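Brirby Community Hall Users' Group
Minutes of the March meeting

Present: Fraser Cruickshank (chair), Edin Nikolaidis (minutes), and members as signed in the book. Apologies were read out.

1. Minutes of the last meeting
Agreed, with one correction. The piano tuner comes in the morning, so the choir does not need to move.

2. Heating
Fraser has had a quote from Golob to replace the boiler pump and both hall thermostats. The price is $2000 including labor. Members asked whether the old thermostats could stay. Golob says they don't work with the new pump. Agreed to accept the quote. Work to be done on a Tuesday when the hall has no bookings.

3. Booking fees
The evening rate has not changed in several years. Edin proposed raising the deposit to $50 and leaving the hourly rate alone. The dance class asked that regular users be let off the deposit. Agreed for groups that book by the term. Edin to reword the form.

4. Kitchen
The left-hand oven still trips the breaker. Nanura to be asked for a date. Please do not use it until the tape is off the door.

5. Parking
Complaints from Braro next door about cars across their gate on Saturday evenings. Fraser will write back. Groups are asked to tell their guests to use the back lot.

6. Other business
Two keys to the side door are missing. Anyone holding one should let Edin know before the locks are looked at.
The quilt show would like the small room for an extra day. Agreed.

Next meeting at 7 p.m. in the small room. 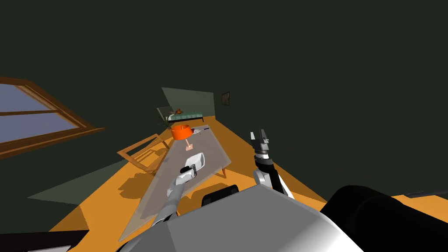

Items for the next agenda should reach Edin a week ahead. The gutter repair and the summer cleaning schedule are carried over.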